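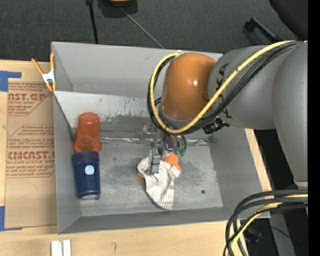

A gray metal bin on a wooden table, with the arm over it.

Why I stopped keeping a tidy list of English words

Apr 23, 2022

When I moved to Odton I had a small green notebook, and in it I wrote every English word I did not know. I had studied the language for many years at school and I believed that the only thing missing was vocabulary. By October the notebook had 470 words in it. I could read them all from top to bottom and give the translation, and still I could not explain to the man at the shoe repair what was wrong with my heel.

I was proud of the notebook, this I must say. Each page had two columns and a line made with a ruler. On the left the English word, on the right the word in my language, and if there were two meanings I used a second color. My favorite pages were the ones with kitchen words, because they looked so complete. Colander, ladle, whisk, grater. In three years here I have needed the word "colander" one time, and the other person called it "the thing with holes."

The problem showed itself in the bus. I take the line to Clanport every morning, 50 minutes if there is no traffic, and I hear people talk. They do not use difficult words. They use get, put, take, turn, come, and they put a little word behind it, and the meaning runs away. Put up, put off, put out, put up with. A woman behind me said to her telephone, "I put it off so long that I was put out when she brought it up." I knew every word in that sentence when I was eleven years old. I needed from one stop to the next to understand it, and I am still not fully certain who was angry.

Such words did not fit in my two columns. I tried. I wrote "put off" and beside it the translation for "postpone," and then the next week my colleague said that the smell put her off her lunch. She had not postponed it. She had thrown it away.

So I changed the method, first by accident. I left the green notebook at home one day and had only the back of a receipt from Peronano, the cafe beside the station, where I go for the almond pastry more than for the coffee. I wrote down the whole sentence that I heard, with no translation. "Are you going to finish that or can I clear it away?" This is a boring sentence. But the following week I could say it myself in the canteen at work, with the right melody, and the person gave me the plate. I was happy the whole afternoon.

After this I wrote only sentences. I have 300 now, in no order, in a cheap exercise book with a coffee ring on the front. Some are from the bus, some from the radio, a lot of them from the waiting room of my dentist. I write where I heard it, and nothing more. When I read it again I remember the place and the voice before I remember the meaning, and then the meaning comes behind.

Some I like very much:

"It's not the end of the world, but it's not great."

"I'll let you get on."

"You might want to have that looked at."

The second one took me a long time. I thought the person was giving me permission for something, and I stood there waiting. It means that the conversation is over. In my language we have a much shorter way to do this, and people from here find it rude.

For pronunciation I used a program with the name Dafis, for 23 days, until the free period ended. It was good for "th" and for the difference between ship and sheep. It was less good for my patience. It asked me to say "The squirrel thoroughly enjoyed the weather" until my neighbor turned her television louder. I did not pay for the next month, but I still say the squirrel sentence sometimes under the shower.

I also read aloud now, in the evening, one page. It does not matter what is on the page. I have read a lease, a recipe for lentils and a library book about lighthouses that was better than I expected. My mouth gets tired in places where it does not get tired in my own language, mostly at the back near the ears.

A reader wrote to me after the last post and asked if I recommend to throw away the word lists. No, I would not throw them. For an exam you need them, and for reading the newspaper they help. My green notebook is on the shelf above the radiator and I look in it when I do the crossword. But if you have already a long list and you are still afraid of the telephone, then maybe try one week with sentences and see how it goes.

Next time I want to write about the telephone. I have an appointment to move, and I have put it off since Monday.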